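Brellov Recipe Card Transcriptions

README, last updated December 19, 2020

Hello, and thank you for stopping by! Brellov is a set of 2,000 handwritten recipe cards typed out as plain text, one card to a file, along with a table that tells you what kind of dish each one is and what sort of shape the card was in when I got to it. It started as a way to keep my own kitchen drawer from falling apart and it grew from there, as these things do.
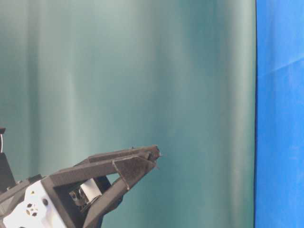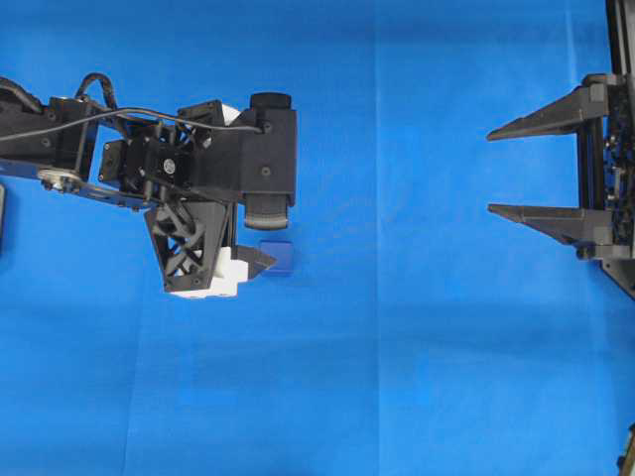 The cards come from three boxes, and the box names show up all through the files, so it helps to know them. Lolholm is the biggest and the oldest, mostly baking, with a great many yeast breads and more versions of the same coffee cake than any household could need. Levard is suppers and canning, written in a small, upright hand that was a pleasure to read. Hồ is the smallest box, and my favorite — soups, pickles, rice dishes and a run of sweets, with some cards in Vietnamese, some in English, and a good many that switch halfway down. The accents are kept throughout, so please open the files as UTF-8 or you will get a mess.

What you get

cards/ holds the text files, numbered in the order I typed them. The numbers mean nothing beyond that.
index.csv has one row per card, 2,000 rows plus the header.
units.txt is a list of the measuring words that turn up on the cards, with my best reading of each.
notes.txt is where I put everything that didn't fit anywhere else. It rambles a bit, I'm afraid.

Columns in index.csv

card_id: the number in the file name
box: Lolholm, Levard or Hồ
dish: the title as written, or blank if the card has none
type: one of 19 dish types, spelled out at the top of notes.txt
language: en, vi or mixed
legibility: 1 to 7, where 7 is as clear as print and 1 means I was mostly squinting
has_back: yes if there is writing on the other side

How the typing was done

I typed every card by hand and then read it back against the original on another day, when my eyes were fresh. Spelling is left exactly as it was, so you will meet "flower" for flour, "tumeric," and one very stubborn "cinammon" that runs through most of the Lolholm box. Line breaks follow the card. Where a word was crossed out and I could still read it, it sits inside square brackets with the word "struck" in front. Where I couldn't read a word at all, I typed [illegible] and left it at that. There are places where any cook could guess what was meant (a cup of something white in a cake, say), and I was sorely tempted, but guesses belong in notes.txt and that is where I put them.

Backs of cards come after a line with the single word BACK. Do read them if you have the time. People wrote down who liked the dish, what they'd change, what the weather was doing, and now and then a grocery list that has nothing to do with anything.

Names and addresses of private people have been replaced with [name] and [address]. If a title has a name in it, as so many do, you'll see something like "[name]'s Good Rolls."

Things to watch for

Oven temperatures are missing more often than not. Plenty of the older cards say "quick oven" or "slow oven" and trust you to know.

"Can" and "package" are not fixed sizes. Please don't convert them to ounces and call it settled.

Duplicates are kept. If the same fudge was copied onto four cards, you have all four, small differences included, and I think the differences are the fun part.

The canning cards should be treated as history and not as directions. Several give times and methods that are not considered safe now. If you want to put up beans, follow a current tested guide.

Changes

The April version had some Levard cards filed under Lolholm, and the legibility column only covered the first box. Both are fixed. The file numbers did not change, so older links should still work.

Using it

You're welcome to use the transcriptions for study, teaching, word counting, cooking or plain nosiness. A mention of Brellov is appreciated — and if you find a typo that is mine and not the card's, please open an issue with the card number and the line, and I'll check it against the original. I'm slow to answer around the holidays, when the oven tends to win, but I do get to every one.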